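# Skollside demonstration set: frequently asked questions

Last updated Friday, June 16, 2023

These are the questions we get most often from people recording for the Skollside set, people training on it, and people deciding whether to do either. If yours isn't answered, write to Ingegerd Holmgren (recording and scheduling) or Kuldeep Chaturvedi (files, formats and the simulator).

## General

### What is Skollside?

Skollside is a collection of recorded robot arm demonstrations. A person drives the arm through a short job from start to finish, and we save everything the arm did and everything its cameras would have seen. The recordings are used to train a policy that copies the behavior.

All of the current set is recorded in simulation. The real-arm recordings are a separate project called Stoterside, with its own rules and its own sign-up list.

### How big is the set?

The current release has 2000 episodes. Of those, 1820 are marked for training and the rest are held back for evaluation. Please don't train on the held-back ones, even as a quick test. We've had to throw out two sets of results over this.

### What counts as an episode?

One attempt at one job. It begins when the operator presses the start pedal and ends when they press it again. If you reset the arm partway through, that's a new episode.

### Who is Giannakopoulos?

It's the name of the workstation that hosts the recordings, not a person. If you get a message from Giannakopoulos at two in the morning, it's the nightly check telling you that one of your uploads failed.

## Recording

### Do I need experience with robot arms?

No. You need to sit through the introduction, which takes most of a morning, and then record a practice batch. Practice episodes don't go into the release. Ingegerd looks through them and tells you what to change.

Most of the comments new operators get are about speed. People move quickly when nothing is near the gripper and then stop dead just above the part. Try to slow down gradually.

### How do I control the arm?

With the handheld controller or the small leader arm on the desk. Either is fine, but stay with the same one for a whole batch and enter which one it was on the batch sheet. Keyboard control works for moving the arm out of the way between episodes. Don't record with it. The motion comes out in steps and the policy learns the steps.

### Should I do the job the same way every time?

Follow the same order of steps, but don't try to trace the same path. Some variety in how you approach is useful. A hundred copies of one path teach the policy very little about what to do when it ends up somewhere else.

What we don't want is variety in the goal. If the sheet asks for a certain end position, use that one, even when another would work as well.

### I made a mistake. Should I delete the episode?

It depends on the mistake.

- You fumbled, corrected it and finished: keep it. Tag it `recovered`.
- You dropped something and couldn't get it back: keep it and tag it `failed`. Failed episodes are stored apart from the training files.
- The simulator froze, or an object shot across the room: delete it and send Kuldeep the time it happened.
- You pressed the pedal by accident: delete it.

If you aren't sure, keep it and write a note. We can always remove an episode later, but we can't bring one back.

### How long should an episode be?

As long as the job takes at a comfortable pace. Don't rush to bring the number down. Do cut out waiting, though. If you have to stop and think, think before you press the pedal. Long still stretches teach the policy to sit still, and once it has learned that it's hard to get it moving again.

### How many should I record in one sitting?

Stop after an hour. The quality drops after that, and operators are usually the last to notice. Our most productive operator has 438 accepted episodes, all done in short sessions.

### Can I record from home?

Not yet. The delay over a home connection is enough to change how people drive. They start to overshoot and wait, and it shows in the data. We plan to try it again in September with a different setup.

## The simulated rooms

### Why record in simulation at all?

Mostly for the reset time. On the real bench, putting everything back takes longer than the demonstration itself. In the simulator it takes one button. It also lets us change the walls, floor and lighting between batches without moving any furniture.

It has costs. Contact between small parts is less reliable than on a real bench, and jobs that depend on friction need care. We leave out jobs where the simulated contact is clearly wrong.

### Why does the room have a kitchen in it?

The rooms are put together from a library of backgrounds, and many of those are homes. The background has nothing to do with the job. We want the policy to find the equipment on the table whatever is behind it, so the same job gets recorded against kitchens, plain walls, storage rooms and so on.

Objects on the floor are there for the same reason. You don't need to interact with any of them.

### What does a typical layout look like?

The arm is mounted on a long table with the equipment for the job set out within its reach. The room around the table changes from batch to batch, and so do the surface patterns on the table itself.

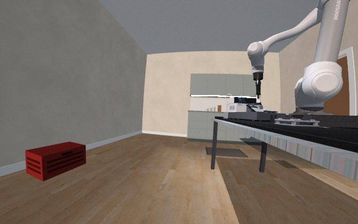
*Doosan arm with its gripper pointing down over the equipment at the far end of the table, kitchen background.*

Before the first episode of a batch, check that the arm can reach everything on your sheet without swinging through something else. If it can't, request a new layout. Don't work around it.

### Can I move the camera?

You can move your own viewing camera as much as you like. It isn't recorded. The recorded cameras are fixed for each batch and locked once you've started — if one is badly placed, stop and tell us before you go on.

Be careful about using your own view to see things the recorded cameras can't. If you line up a part from an angle the policy will never have, it has no way to learn what you were looking at. Check the recorded views in the side panel every few episodes.

### Can I ask for a particular room?

For evaluation, yes. For training batches, rooms are assigned at random and we'd like to keep it that way.

## Files and labels

### What is saved in each episode?

Joint positions, gripper state, the commands sent by the operator, the recorded camera views, the positions of the movable objects, and the random seed for the room. The batch sheet is attached as a text file.

Object positions are there for checking and replay. Most people shouldn't feed them to a policy that is meant to work from cameras.

### Who writes the task descriptions?

The operator writes one plain sentence for each episode, and a second person reads it against the recording. Write what was done, in the words you'd use to someone standing next to you. "Lower the gripper to the part and pick it up" is good. "Perform manipulation" is not.

### How are episodes checked?

There are two passes. Taller, our checking script, runs first and looks for missing data, sudden jumps in the joints, and long still stretches. Anything it flags goes to a person, along with a random sample of what it didn't flag.

In the last round Taller flagged some 636 episodes. Many were fine and went back in. The still-stretch limit was set too tight and has since been loosened.

### My episode was rejected and I think it's good. What now?

Reply to the rejection message with the episode name. Kuldeep will replay it with you. Please don't upload it again under a new name — duplicates are a nuisance to find.

### Can I change a label after upload?

Yes, until the release is frozen. After that, changes go into the next one. Put corrections in the shared sheet and don't edit the files directly.

## Using the set

### Will a policy trained on this work on a real arm?

Not by itself, in our experience. It's a reasonable starting point. People who have had the best luck trained on Skollside first and then continued on a smaller number of Stoterside recordings of the same job.

### Can I mix it with my own data?

Yes. Check that your joint order and gripper scale match ours before you start. Our gripper value is 0 for open and 1 for closed, and a good share of the mail we get comes from people who have it the other way around.

### Can I add my own tasks?

Send Ingegerd a short description, the list of objects and a sketch of the start and end positions. She'll tell you whether the simulator can handle the contact. If it can, expect to record the first batch yourself, with one of us sitting in.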